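Calendar reminders arriving twice since switching to Pirnov

Posted by Yee-man Hsueh, September 2018

I moved my calendar from Bendance to Pirnov in July and now every reminder turns up in my inbox 2 times, seven minutes apart. Same subject, same sender. The Pirnov help page says this "can't occur with a single account". Well, I have a single account and it occurs. I've already signed out and back in, and I've cleared the cache, so please don't suggest that. Is there a setting I've missed, or is the thing just broken?

Chun-hung Hsieh

I doubt it's broken, but I wouldn't trust that help page either. It was written for the old version. When you import from Bendance, the old calendar stays subscribed in the background, and both copies send their own reminder. Go to Settings, then Calendars, then Show hidden. If there's a greyed-out entry with the same name as yours, untick Notify and save.
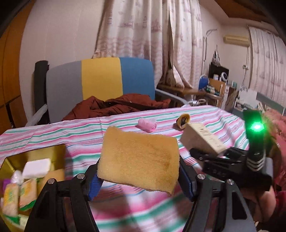 Don't delete the entry straight away. I did, and it took almost 200 past events with it — support told me they'd be back within 30 days and I'm still waiting. Untick it, leave it alone for a week and see whether the doubles stop. If they don't, check whether your mail program has a filter that copies messages, though I'd be surprised if a filter waited seven minutes.

Drundodley

Mine did this too. I uninstalled and reinstalled and it went away, so try that.

Yee-man Hsueh

There was a greyed-out entry, thanks Chun-hung. I've unticked it and had one reminder so far, by itself. One isn't much to go on so I'm leaving this open. Drundodley, which version was that? I'm using it in the browser, there's nothing to uninstall.

Shek

Same problem here but my hidden list is empty. The reminders come 30 minutes apart, if that makes any difference. I'm not convinced it's the import, as I never used Bendance.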